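# A Monday at the Jedville Travel Fair

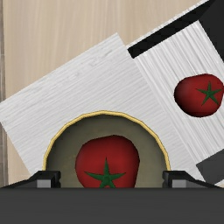

*A red tomato in a gold-rimmed bowl.*

If you live near a base and have a free Monday coming up, go to Jedville! I'd been told the travel fair there was mostly brochures and free pens, and there were plenty of both, but I came home with a notebook full of ideas and sore feet, and I'd happily do it again next week.

The fair fills the old Dlamini exhibition hall, a five-minute walk from the train station (turn left out of the main doors, then follow the tram tracks). Doors open at 9 a.m. I got there at 9:20 and walked straight in. By 11 the line was back past the bakery, so set an alarm.

Downstairs is for the rail companies, bus lines and regional tourist offices. I started at the Erkar table and stayed far too long. Erkar is a small town up the valley that I had only ever seen from a train window, and now I'm dying to get off there. There's a castle walk, a covered market on Saturdays, and a public pool fed by a hot spring, all close enough to the station that you don't need a car. They had a big relief map you could lean over, with the hiking trails painted on it, and the woman running the table drew me a route for a family with a stroller. It skips the steep steps behind the church and comes out at the playground.

Next to them was the Culis bus line, which runs overnight coaches to the coast. I've always been nervous about night buses, so I was glad they had parked one outside for people to climb into. The seats go back a lot farther than I expected, and there's a real footrest! You leave Friday at 10 p.m. and wake up by the sea. Kids under 3 ride free on a lap, though having sat in the seat, I'd pay for the extra space.

Upstairs they run short talks all day in 2 rooms. I went to one on rail passes and one on packing for a weekend with only a small backpack. The rail pass talk was worth the whole trip. I had no idea that seat reservations are separate from the pass on some fast trains, or that the slower regional trains on the same route often don't need one. If you've been buying single tickets the way we have, go to this one first and grab the handout by the door. The packing talk was fun but crowded, and I couldn't hear much from the back.

A few practical things. Entry was free with a military or family ID and cheap without. The hall holds 1,000 people and feels like it by lunchtime, so eat early or bring sandwiches. The coat check takes coins only. Strollers are fine downstairs, but the elevator is slow and tucked away behind the coat check. There's a quiet corner with chairs near the side exit, and I spent a very pleasant half hour there with a coffee and a pile of timetables.

I spent 60 euros, all of it on a deposit for a weekend in Erkar in the spring. We're taking the 8:05 train, and I've already put the stroller route in the diaper bag.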